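Skurnemon Tray Handling Set: README and Working Rules

Release 2, 19 October 2025
Maintained by the Skurnemon project. Questions go to the data desk at Divby.

What is in this folder

Camera recordings and joint logs from a two-armed robot working at a yellow table with three black holders on it. Each recording is one episode. The episodes are grouped by session, and each session folder has its own notes file written by the operator on shift.

This file covers the rules the recordings were made under and the rules we ask users to follow when they add to the set, relabel it or run the same task on their own machine. Release 1 had these rules spread over several wiki pages. They are now here, and the wiki pages are closed.

Folder layout

episodes/ recordings, one subfolder per episode
logs/ joint positions, hand commands and stop events
notes/ operator notes, one text file per session
labels/ label files and the label guide
rules/ printable copy of the working rules below

The Yagi loader reads all five folders. If you only want the video, the loader flag is video_only. Older versions of the loader ignore this flag and fetch the whole set.

1. Station rules

1.1 The holders stand in a row on the table top, with clear space between neighbors. A hand has to be able to come down between two holders without touching either.

1.2 The rounded end of each holder points to the far side of the table. The open end points to the robot. Small differences in angle are allowed and wanted. Do not square the holders up between episodes.

1.3 Nothing else goes on the table top during an episode. Phones, tools, gloves and cups are the usual offenders.

1.4 Packing material on the floor is to be picked up before the session. If some is still there when recording starts, leave it alone until the episode is over and write it in the notes. It does not make the episode invalid as long as it is out of the arms' reach.

1.5 The operator stands outside the reach of both arms. Reach means full reach, including the arm that has no part in the task.
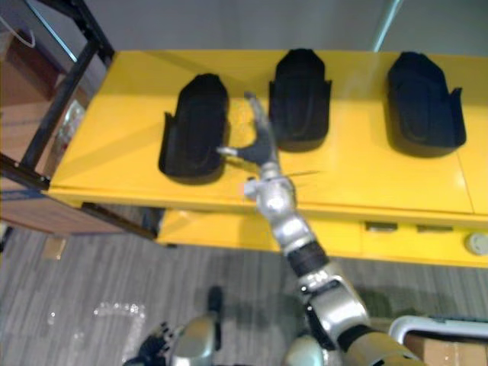

Right hand over the table, between the left and middle holders.

2. Approach rules

2.1 The working hand comes in from the robot's side of the table. It does not swing over a holder to get to the next one.

2.2 Keep the speed limit at 40 percent of the controller maximum whenever a hand is over the table or at its front edge. The limit is set in the controller. Operators do not change it during a session.

2.3 The idle arm stays low and on its own side. It may move a little while the other arm works, but it may not cross the middle of the body.

2.4 If a finger touches a holder before a grasp has been commanded, let the episode run and label it early_contact. Do not delete it. Release 1 lost a good part of its contact data this way and we would like to keep it this time.

2.5 If a holder is pushed out of the row, finish the episode, stop the robot, and only then put the holder back by hand.

3. Rules for the table edge

The front edge gets its own section. Most stop events in the March sessions were logged there, and most of them came from a hand that was lower than the operator believed. From the head camera the hand and the edge overlap, and depth is hard to judge.

3.1 Passing over the edge: the whole hand must be above the table top, thumb included. Check the thumb separately. It can hang lower than the fingers when the hand is open.

3.2 Holding at the edge: allowed for up to 10 seconds. After that the operator either continues or backs the arm off.

3.3 Fingers over the edge with the thumb below it: this is a valid pose, but it is not a starting pose for a lift. Label it edge_straddle. Back the hand away from the table before raising it. Raising it straight up can catch the thumb on the underside of the lip.

3.4 Do not use the table edge to push the fingers closed or to steady the wrist.
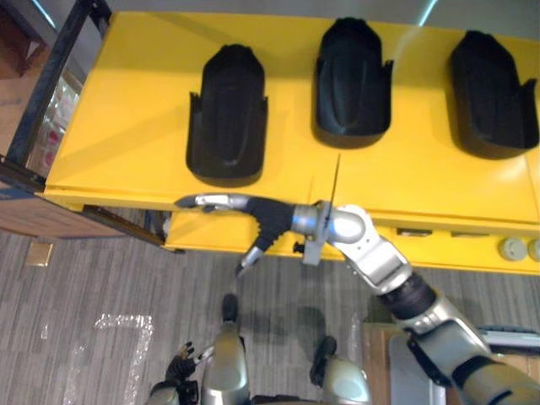 Fingers over the front lip, thumb below the table top. See 3.3.

4. Stops

4.1 Anyone in the room may stop the robot at any time. The person does not have to explain why before or after the robot is restarted. The operator writes the stop in the notes with the episode number and nothing more is needed.

4.2 After a stop, both arms go back to the rest pose at low speed before the next episode. Do not resume in the middle of an episode.

4.3 Two stops in a row at the same point in the task end the session. The logs are checked before the next one is started.

4.4 The stop button is tested at the start of each session, with the arms powered and still. A session with no test entry in the notes is not accepted into the set.

5. Labels

Labels are applied per episode, and an episode can have more than one.

clean: no contact outside the commanded grasp
early_contact: see 2.4
edge_straddle: see 3.3
shifted: a holder moved out of the row
stopped: ended by a person or by the controller
blur: the working hand is motion-blurred at the moment of interest

Blur is not a fault. Fingers blur when they move, and users who train on sharp images only have been surprised by the results on the real machine. If you need to filter, filter on the label and say so in your write-up.

Name the holders left, middle and right as seen from the robot. Do not number them. Release 1 used numbers in some sessions and the count did not always begin at the same side.

6. Known problems

The table top is bright and glossy, and glare patches change with the head pose. Color thresholds that work in one session may fail in the next.

The insides of the holders are dark, and detail in them is faint in many recordings. Raising the exposure in processing brings up noise before it brings up the ridges.

The head camera often has parts of the robot's own body along the bottom of the view. The Skorix mask tool removes most of it. It sometimes removes the idle hand as well, so check the output on a few episodes before you run it on everything.

Episode 800 has joint logs but no video. It is kept so the numbering stays the same.

7. Adding to the set

Send new sessions as a single archive with notes and logs included. Sessions recorded under other speed limits are welcome, but they go in a separate branch and the limit must be stated in the first line of the notes. Keep people out of the recordings where you can. If a face is visible, blur it before sending.

Changes since release 1

Added section 3 and the edge_straddle label.
Moved holder naming from the wiki to section 5.
Lowered the speed limit at the table.
Corrected time stamps in the March logs.
Removed the paper sign-off sheet. The notes file replaces it.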